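Writing rules for a kitchen that doesn't exist

I have spent most of December on a document with the dull title of "Kitchen Task Rules, second draft". It covers how we set up, run and score pick and place tasks in the simulator at Hulme. The first draft was two pages and everyone agreed with it, mainly by not reading it. The second is seven, and people have started arguing about it, so I thought I'd put down what is in it and what is still open.

The background is short. We have four people running tasks on the same kitchen and, until this autumn, each of us had our own idea of what a finished run looked like. Marthinus Botha counted a lift as good if the item left the counter. Zinhle Mnguni wanted it held for a few seconds. I wanted it held and then put back upright. We compared numbers in a meeting and they were no use to anyone, as we had all been marking different things.

Most of the first section is about names. Every item gets one name, and the name goes in the log exactly as it is in the list. "Box" is fine if there is one box. "The red thing" is not fine, and I found it in the logs eleven times, nine of them mine.

The second section is about cameras. Each run is saved with a wide view and a view from the gripper, and whoever marks it has to open both.

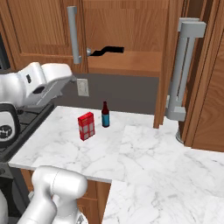
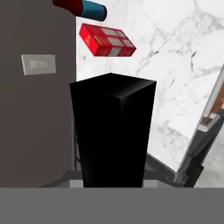

The rule I care about most is that a claim about distance can't rest on one view. Lungile Adams pointed out that half our marking arguments come from people looking at different cameras and both being right about what they saw. From the gripper, the red box seems to hang in mid-air over the black finger, and you would have a hard time saying how far off it is. In the wide view it is plainly standing on the marble with a dark bottle to its right and a short stretch of counter between the two. So the draft now says that any note such as "near", "touching" or "clear of" must name the camera it was judged from, and must be checked against the other one before the run is marked. If the two can't be squared, the run is marked unclear and a second person looks at it.

Hendrik Gumede thinks this is too slow. He timed himself and says it adds 60 seconds to each run, and when you have a batch of 300 that is five hours of somebody's week. I don't dispute the sum. My answer is that we lost more than that in November going back over a batch that had been marked from the wide view only. We have settled on full checking for any run where contact matters, and a sample for the rest. The size of the sample is still open.

Section three is on starting positions. Items have to begin apart from each other unless the task is about clutter, and the arm has to start from the same pose each time. You may move an item between runs but the new position goes in the log before you press start, not after. I know how dull that sounds. We have had people fill it in from memory at the end of the day, me included.

Section four is about stopping. If the gripper pushes into the counter or a cupboard, the run ends there and counts as a failure, even if the item is picked up a moment later. There was some grumbling here. Marthinus's point was that nothing gets broken in a simulator, so why throw away a run that got there in the end? Mine is that the work is meant to go across to the real arm at Prernley later on, and a real worktop would not be so forgiving. I'd sooner have the lower score now.

Things I left out: grip force (we don't trust the simulated values enough to set a limit), anything to do with the hob, and lighting. Lizelle Potgieter has asked for a lighting section and has offered to write it, which I have accepted before she can change her mind.

One small thing on wording. I went through the draft and took out every "should". Either it is "must" or it is advice, and advice has gone to the back under its own heading. That cut the rules down a good deal, and it also showed up two places where I had written "should" to avoid deciding.

The draft is in the shared folder under Ika, with comments switched on. Please put them on the line you mean. I had three last time that just said "not sure about this" at the top of page one.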